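News from the teaching table

It has been a good long while since we gave the demonstration crew their own corner of this newsletter, and Afaf Karam has been very patient with us about it, so let's put that right. For those of you who joined Orkovis after February, the crew are the people who spend their days doing small kitchen and tabletop jobs with a gripper in each hand, so that the arms downstairs can learn the same jobs from the recordings.

The current set is called Flarkulo (Idrisa Ogola picked the name and has so far refused to explain it), and it's all about serving and clearing: fruit onto a plate, jars moved out of the way, a flower laid beside the dish. It sounds like the easiest work in the building until you try it! Your fingers want to do everything, and all you have is a pair of jaws and whatever patience you brought with you. Watermelon has been the favorite subject by far. It's slippery, it's heavier at one end than you expect, and if you squeeze too hard you know about it right away.

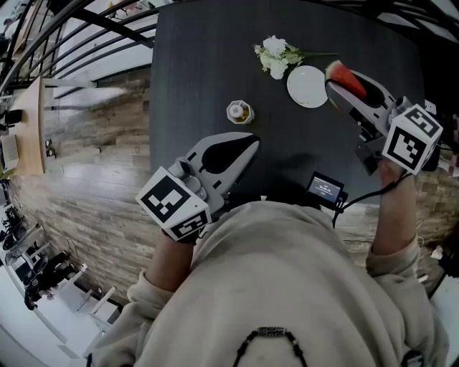 Muthoni Mutiso, who has been training the newer demonstrators, says the hardest habit to teach is slowness. People start out careful, and then they get comfortable and begin to hurry, and a hurried demonstration is a hard one to learn from. Her advice is to move the way you would if you were showing a child how to set the table. She also asks everyone to keep their sleeves pushed up and to leave the marker cubes clear of cables, please, even when you're only doing a quick practice run.

We have 635 finished demonstrations in the set so far, and the plan is to reach 931 before it goes over to Radoslava Jireš for the first round of training. Another 200 will be held back for checking, and those will be recorded by people who haven't worked on the set before. That's where you come in! If you have a free hour and steady hands, write to Pendo Kaijage and she'll find you a place. You don't need any experience, and left-handed people are especially welcome, as we've been rather short of them.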